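8/30/18 - stock theft workshop, notes after the second day

Continued with the old case files from Bumumer. We have 417 of them, and 40 are now entered in the table. The slow part is the animal marks. One officer writes "notch left ear", another writes "cut ear, L", and a third only "marked". I propose we keep the original words in one column and put our own code in the next.

File from January, goats taken near Issa: the owner reported 3,000 as the loss, but the court paper has 2,000. I did not correct it. Both numbers are in the table with a question mark. Please do not remove the question mark until somebody has called the court clerk.

Drilent (the search program) still loses the accents in village names, so the same village appears twice. I merged Disidach by hand. If you find it again under two spellings, tell me and do not merge it yourself, or we will lose the link to the witness list.

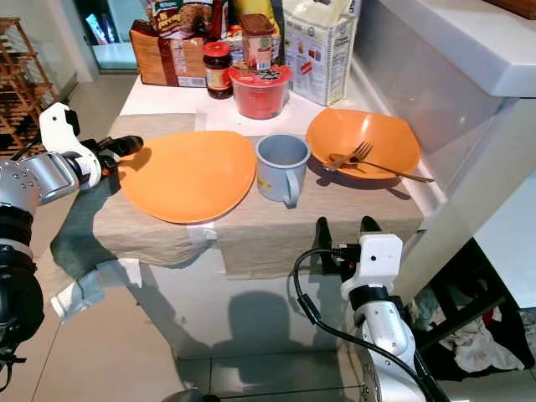 Jihad Smadi
Records and case files, workshop notebook

Tomorrow: finish the files where the suspect was known to the owner. I read six of these today and in four the neighbors went to look for the animals before the police were told - the time of the report is then not the time of the theft. We need two separate fields for this. Also ask for more blank forms.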